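Wullitz T2 hand-held gripper: finger pads and safety notice

By Zsolt Sárközi, September

The T2 is our trigger-operated gripper for people who want to pick things up in ordinary rooms and record how they did it. It has two flat white fingers, a ribbed magenta part behind them and, until recently, a return spring we were rather proud of.

The spring was supplied by Troten and fitted to 731 units. In 84 of them it can stick, and the fingers stay shut after you let go of the trigger. This is a fine quality in a vice. It is less welcome when the thing between the fingers is full of water, or is your thumb.
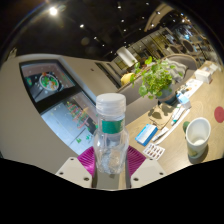 If your serial number ends in G, stop using the tool and send it back. We will fit the new spring, part 947, at no charge and return the gripper within 10 working days. Please don't try to free stuck fingers with a screwdriver. One customer at the Grandcombe site did, and now owns a T2 with one finger.

Until yours has been checked:

Keep hands clear of the fingers, including when they look open.
Practise on empty or nearly empty containers -- capped, please.
Leave glass out of it.

The Cifuentes soft pads fit both the old and new versions. They are kinder to whatever you are holding, though they do nothing at all for the spring.

Questions and returns: Wullitz service desk | © Wullitz | Back to top

We use cookies to remember your basket. Accept / Settings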